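# The bowls come out first: a morning with Rakiya Tijani

Rakiya Tijani puts the kettle on before she lets anyone ask her anything, and by the time it boils she has usually answered half your questions anyway. We met in her kitchen on Callwood Street, in April, a little after nine in the morning, when the sun comes in low over the sink and there's still an hour before the first children arrive. She has looked after other people's little ones in this house for 20 years, and she talks about plastic bowls the way some people talk about roses.

"I started with saucepans," she told me, sliding a plate of shortbread in my direction. "Everybody does, don't they? You give the baby a saucepan and a wooden spoon and you get ten minutes to peel your potatoes. But a saucepan is heavy, and my floor was new, and my husband was on nights. So I went out and bought bowls."

The first ones were Hedwood bowls, from a hardware store that has since become a dentist's office. She remembers the yellow one best — big enough, she said, to mix a birthday cake in, and she did mix several birthday cakes in it before it was handed over to the children for good. After that came a set of Amadi cups, the tapered sort that slide one into the next, and those changed everything, because now there was something to put inside something else.

"That's the whole game, you see. In and out. A child of eighteen months will put a cup in a bowl and take it out again until you think you'll lose your mind, and they are so serious about it! I had one little boy who wouldn't eat his lunch until he'd put every cup back where he thought it went. It was never where I thought it went, but I'm only the lady who makes the sandwiches."

I asked whether she teaches colors with them, and she laughed for quite a while.

"People always want me to say yes. Parents come in and see the colors and say, oh, he's learning his colors. Well, he might be. I say the names, because I'm a talker, you'll have noticed. I say, are you putting the pink one in the blue one? And one day they say 'boo' and point, and I get all silly about it and telephone their mother at work. But I don't sit them down and test them. I wouldn't have liked it myself."

What she does care about is the cloth. She brought it up twice before I'd thought to ask. For years she set the bowls straight on the table, and the clatter was terrible, and shallow bowls in particular would go skating off the edge if a small elbow caught them. Then her sister gave her a length of dark green fabric left over from some curtains, and she has used a green cloth ever since. The present one is her third.

"It quiets everything down," she said. "And the colors look so nice on it, the orange especially. It does pick up every bit of fluff in the house. I shake it out of the back door, I put it through the wash, I lay it down and there's lint on it again before I've turned around. I've given up minding."

She has firm opinions about stacking, too. Bowls go out separately, spread across the table with room between them, so that no child has to reach over another. Cups can go out already nested, because a tower is an invitation, and she likes to stand it in a bowl so that when it comes down it hasn't far to travel. She'll lend this advice to anyone. When the Lekard playgroup opened up the hill, she gave them a box of spare cups and, I gather, a good deal of conversation to go with them.

By then the tea was cold and she had begun glancing at the clock over the door, so I asked what she would buy if somebody handed her a catalog and told her to choose anything. She thought about it while she wiped the crumbs off the table with the side of her hand.

"Another purple one," she said. "Low and wide, so they can see right into it. They fight over the purple."

Then the doorbell went, and she was up and halfway down the hall, calling out to somebody called Teddy to mind the step.
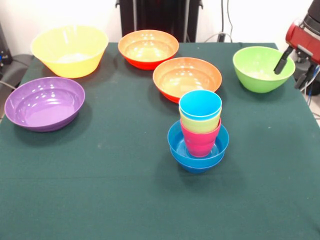

*Bowls spread out on the green cloth, with the cups stacked up in the blue one.*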